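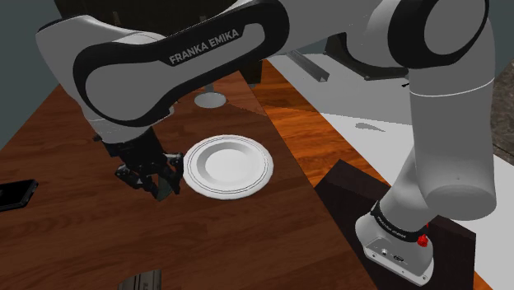 Der Arm neben dem weißen Teller, die Finger noch offen und leer. Szene aus der Simulation.

Kategorie: Werkstatt & Rechner | Schlagwörter: Robotik, Simulation, Demonstrationen sammeln

Seit Juni sammle ich nun Beispiele, und weil mich inzwischen mehrere von euch per Mail gefragt haben, was ich da abends eigentlich so lange am Rechner treibe, schreibe ich es endlich einmal auf. Kocht euch einen Tee, es wird wieder länger (ihr kennt mich ja).

Das Projekt heißt bei mir Rillorgate. Fragt bitte nicht nach dem Namen, er stand irgendwann über einem Ordner und ist geblieben. Gelernt werden soll eine Aufgabe, die jedes Kind am Küchentisch beherrscht: einen flachen Teller am Rand fassen, anheben und ein Stück weiter wieder absetzen, ohne dass es scheppert. Dafür brauche ich Vorführungen, und zwar viele. Ich steuere den Arm in der Simulation von Hand, das Programm schreibt alle Gelenkstellungen und die Öffnung des Greifers mit, und am Ende bekommt das Modell den ganzen Stapel zum Lernen. 600 Durchgänge habe ich mir vorgenommen. Die ersten 200 waren Mitte des Sommers fertig, und ich war sehr stolz und auch ein bisschen müde.

Dann habe ich sie mir angeschaut, einen nach dem anderen, und gemerkt, dass ich fast jedes Mal von derselben Seite gekommen bin. Ich bin eben ein Gewohnheitsmensch! Der Teller lag zwar brav an immer neuen Stellen, aber meine Hand hatte sich einen Lieblingsweg gesucht: erst in die Höhe, dann in einem großen Bogen nach links, dann herunter bis kurz über das Holz. Ein Modell, das nur das sieht, lernt natürlich auch nur das. Liegt der Teller dann einmal dicht an einem anderen Gegenstand, steht es dumm da. Also habe ich mir angewöhnt, vor jedem Durchgang zu würfeln, ganz altmodisch mit einem Holzwürfel neben der Tastatur. Die Zahl bestimmt, aus welcher der 6 Richtungen ich den Teller anfahre. Manche davon sind furchtbar unbequem, und bei der Fünf seufze ich immer noch laut.

Überhaupt, Teller. Wer sich als Anfänger einen Gegenstand zum Greifen aussucht, nimmt am besten einen Würfel oder eine Dose. Ein Teller liegt flach, der Rand steht nur wenig über dem Tisch, und die beiden Finger müssen so tief hinunter, dass man ständig Angst hat, auf dem Holz aufzusetzen. Im Rechner geht davon zum Glück nichts kaputt — aber der Durchgang ist hin, denn nach einer Kollision zittert bei mir alles, und solches Zittern will ich dem Modell nicht beibringen. Ich bleibe deshalb vor dem Zugreifen kurz über der Tischplatte stehen, schaue auf die Schatten unter den Fingern und gehe erst dann das letzte Stückchen hinunter. Die Schatten helfen mir mehr als jede Zahlenanzeige. Als ich sie einmal testweise abgeschaltet hatte, um Rechenzeit zu sparen, habe ich einen ganzen Abend lang danebengegriffen.

Viel Zeit ist auch in den Tisch geflossen. Anfangs stand der Teller auf einer grauen Fläche ohne alles, und das Modell kam damit schnell gut zurecht. Kaum hatte ich den Untergrund gewechselt, war es verloren. Jetzt gibt es Holz mit richtiger Maserung, dunkel und rötlich, daneben eine hellere Platte, und es liegt Kram herum, ein schwarzes Smartphone zum Beispiel. So sieht es bei mir ja auch aus. Der Kram soll einfach in Ruhe gelassen werden, und auch das muss man vormachen, indem man ihn hundertfach nicht anfasst. Eine sehr meditative Tätigkeit, ich kann sie nur empfehlen.

Zum Aufräumen der Daten benutze ich ein kleines Skript namens Onell, das ich mir an verregneten Tagen in Brullach geschrieben habe. Es schneidet das Herumstehen am Anfang weg, markiert ruckartige Bewegungen und legt mir alles Verdächtige zur Ansicht vor. Die Entscheidung treffe ich dann selbst. Am Anfang habe ich viel zu streng aussortiert und jeden kleinen Schlenker gelöscht. Heute lasse ich einen Durchgang stehen, wenn ich mich verschätzt und sauber korrigiert habe — solche Korrekturen sind fast das Beste am ganzen Stapel, weil das Modell sonst gar nicht weiß, wie man aus einer schiefen Lage wieder herauskommt.

Und der Stand heute, am 11. Oktober 2025? Es sind 599. Den letzten hebe ich mir für morgen Abend auf, mit frischem Kopf und hoffentlich keiner Fünf. Danach läuft das Training über Nacht, und ich werde vermutlich schlecht schlafen und viel zu früh nachschauen gehen. Ich berichte dann, auch wenn es danebengeht.

Kontakt | Impressum | © 2025 Jankauskaitė | Nach oben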